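Chapter 4

Keeping Things Alive Indoors: Water, Light and the Humble Pot

I killed my first houseplant in 43 days. I know the number because I had written the date I bought it on a sticky label on the bottom of the pot, and when I finally tipped the poor thing out I did the sum on the back of an envelope. It was a spider plant, too, the one everybody tells you can't be killed. I'd watered it every single morning before work, because I thought that was what a caring person did, and what came out of the pot smelled like a pond.

I'm telling you this because most of the students who take this course arrive with a story like it, and they tend to feel a bit guilty. Please don't. Chapter 3 was all roots, shoots and leaf cells, and I know some of you found it heavy going. Now we get to put it to use on windowsills, shelves and worktops, where the plants have to share with everything else we own.

What this chapter covers

We'll start with water, as it's where most indoor plants come to grief. Then we'll look at light, and how very much darker a room is than we think it is. After that comes the pot itself (I could talk about pots all day, and in section 4.4 I more or less do), followed by potting mixes, feeding and a short section on pests. There are two practicals. The first needs a kitchen scale and a bit of patience. The second needs a friend who is willing to have their houseplants poked.

You'll want to have these terms from Chapter 3 fresh in your mind: transpiration, root hair, stomata, turgid. If any of them makes you go blank, go back and reread pages 87 onwards before you carry on. I'll wait!

A tale of two flats

Let me introduce the two people whose plants we'll be following through the chapter. Lensa Feyisa and Robel Degefa live in the same building on Negash Street, one on the second floor facing north and the other on the fifth facing south. They both bought the same kind of dracaena from the same stall in June, in the same size of plastic pot, and both of them very kindly kept a diary for me.

Lensa watered hers when the top of the soil felt dry to the second knuckle of her finger. Robel set a reminder on his phone and gave his a full mug twice a week, whatever the weather. Before you turn the page, have a guess at which plant did better, and write it in the margin. I've used this with several classes now and the room nearly always splits down the middle.

What makes it a good puzzle is that there are two things going on at once. Robel's plant was getting far more water, but it was also sitting in far more light, so it was using more of it. Lensa's was drinking slowly in a dim room, and if she'd followed Robel's timetable she would have drowned it in no time. You can't say whether a mug of water is too much until you know what the plant is doing with it, and that is going to keep coming up, so you may as well get used to me saying it.

Why soil needs air

People think of soil as the solid stuff, and in a pot it's easy to see why. But a good potting mix is full of gaps, and those gaps are where the roots get their oxygen. Root cells respire just like every other living cell in the plant. When you pour water in, it pushes the air out of the gaps, and as the water drains away fresh air is drawn down behind it. Lovely. If the water can't drain, though, the gaps stay full and the roots begin to suffocate, and then the rots and moulds move in.

The cruel part is that a drowning plant looks thirsty. Its roots are dying, so they can't take up water, so the leaves droop, so the owner reaches for the watering can. I did precisely this with my spider plant. Push a finger in first!

A small sum to get you going

Fill a pot with dry mix and weigh it. Say it comes to 500 grams. Now water it well, let it drain fully over the sink, and weigh it again. In the example I use in class the second reading is 1,448 grams, so the mix is holding 948 grams of water, or a little under a litre. Weigh the pot every day at the same time and plot the result. You'll get a line that falls quickly in a bright, warm spot and slowly in a cool, dim one. Practical 4A asks you to do this with two pots, one on a windowsill and one well back in the room.

If your scale has a button that sets it to zero, leave it alone between readings. Every year somebody presses it halfway through the week and has to begin again.

Where plants live in a home

Garden books can assume a bed or a border. Indoors, a plant goes wherever there's a gap, and that is often the kitchen, which has a lot going for it. There's a tap close by and somebody walks past several times a day, so a drooping leaf gets noticed. On the other hand, kitchens swing from chilly to steamy, and anything that gives off heat can dry out nearby leaf tips. When you fill in the site survey in section 4.2, note down what's standing next to the plant as well as which way the window faces.

Now have a look at Figure 4.1, and then we'll make a start on water.

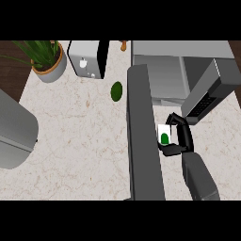
Figure 4.1 A potted plant beside a toaster on a marble worktop, seen from above.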